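Les lignes du bois

Regarde une table en bois de près. Tu vas sans doute y voir des lignes, parfois droites, parfois un peu ondulées. On appelle cela le veinage, ou le fil du bois.

Ces lignes viennent de la vie de l'arbre. Chaque année, le tronc grossit et fabrique une nouvelle couche de bois, juste sous l'écorce. Au printemps, l'arbre pousse vite et le bois est clair. En été, il pousse plus lentement et le bois est plus serré, plus foncé. Sur une souche, ces couches forment des ronds : ce sont les cernes. Dans la forêt de Foncombe, Higinio Bautista a compté 138 cernes sur un grand pin abattu. L'arbre avait donc à peu près cet âge.

Mais sur une planche, on ne voit pas de ronds. La scie coupe le tronc dans sa longueur, et les cernes deviennent de longues lignes.
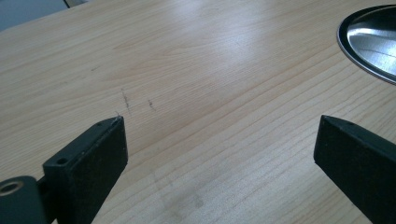
Un plateau de table clair. Par endroits les lignes sont serrées, ailleurs elles s'écartent.

Quand les lignes sont très proches, elles dessinent des rayures plus sombres. Quand elles sont éloignées, on voit de larges bandes claires.

Certaines tables brillent sous la lampe ou près d'une fenêtre. Souvent, on a passé dessus un vernis -- un liquide transparent qui durcit en séchant. Il protège le bois des taches. Là où la lumière se reflète, le dessin du bois se voit moins bien. Change de place et il réapparaît.

Attention, il existe aussi des meubles recouverts d'une feuille décorée qui imite le bois. Pour le savoir, regarde le bord du plateau : dans une vraie planche, les lignes continuent souvent sur le côté.

À toi de jouer : pose une feuille fine sur un morceau de bois brut et frotte doucement avec un crayon gras. Les lignes en relief vont apparaître sur le papier.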